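「で、洗濯物はいつ畳んでくれるんですか」

席に着くなり聞いてしまいました。われながら失礼な第一声です。でも相手の方は慣れているらしく、「親にも正月に同じことを聞かれました」と笑ってくれました。

今回お話をうかがったのは、Kistinanoでロボットの手の動作を担当しているエンジニアの方。お名前は出さない約束なので、以下「担当さん」と呼ばせてもらいますね。わたしは家電と暮らしの道具についてだらだら書いている人間で、ロボットはまるっきりの素人です。掃除機のロボットなら持っていますが、週に一度は靴下を吸って止まっています。

まず気になっていた「家事はどこまでできるのか」から。

「決まった場所で、決まったものを、決まった向きに置く。ここまではかなりできます。家の中って、その三つがどれも決まってないんですよ。お皿ひとつでも、昨日と今日で置き場所が違うでしょう」

違いますね。うちなんか朝と夜で違います。

担当さんのチームでは、床やテーブルに散らばったものを拾って戻す、いわゆる片づけの動作を続けているそうです。練習に使う品物のリストには147点が載っていて、薄いもの、丸いもの、くにゃっとするものをわざと混ぜてあるとのこと。いちばん嫌な相手は何かと聞いたら、即答でした。

「床にぺたっと寝てるものです。カードとか、ふたとか。人間は爪を引っかけて起こすでしょう。あの『爪で起こす』が、もう本当に面倒で」

じゃあ大きいもののほうが楽なのかというと、そう単純でもないらしいんです。

「大きくて軽いものは、つかんだあとが問題ですね。端を持つと先のほうが下がるし、持ち替えたくなる。人間は無意識に指をずらして直すんですけど、それをやらせると途端に落とします」

お店や工場の裏方仕事のほうはどうなんでしょう。担当さんは以前、Cludbridgeという部品倉庫の仕分けを手伝っていたことがあって、そこでは人の隣に機械を1台置いたのだとか。

「最初の週は、100個流して8個を取りこぼしました。数字だけ見ると悪くないんですよ。でも現場の人からすると、そのたびに手を止めて拾いに行くわけで、めちゃくちゃ怒られました。『自分でやったほうが早い』って。その通りなんですよね」

ここ、話しながらちょっと遠い目をしていました。結局その倉庫では、人がやる工程と機械がやる工程をはっきり分けて、3か月かけてようやく落ち着いたそうです。6月に始めて、ひと夏まるごとそれで終わった、と。夏休みの思い出が段ボールの匂いしかないと言うので、申し訳ないけど笑ってしまいました。

他社の動きについても聞いてみました。Jornmontが家庭向けを出すという噂、ありますよね、と振ったら「よその話はしません」ときっぱり。はい、すみません。ただ手の部品を作っているKadrićのことは「指の節の動きがいい」とずいぶん褒めていて、そこから指の話だけで20分くらい続きました（録音を聞き直したら、わたしは「へえ」しか言ってない）。

意外だったのは、速さの話にほとんど興味がなさそうだったことです。

「遅いのはいいんです。夜中に勝手にやってくれるなら、遅くてもいい。困るのは、途中であきらめた形で朝まで止まってることですね。半分だけ畳んだタオルを持ったまま」

それは怖い。台所に水を飲みに行って、それに出くわしたくないです。

値段の話も少しだけしました。最初に入るのはたぶん個人の家じゃなくて、同じ作業が一日中続くところだろう、というのが担当さんの見立て。うちの靴下問題はまだ当分わたしの担当みたいです。

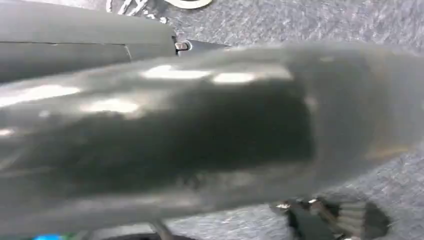
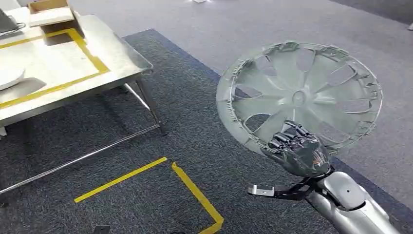
カーペットの上でのひとこま。2枚目で手が持っているのは、銀灰色のホイールカバー。

最後に、読者の方からいちばん多く届いていた質問をそのままぶつけました。家事を丸ごと任せられるロボットは、あと何年くらいで買えますか。

「年数は言わないことにしています。食器を下げるとか、床のものをかごに戻すとか、作業をひとつに絞ったものなら先に出てくると思います。丸ごとは、そのずっとあとですね」

（2021年2月12日）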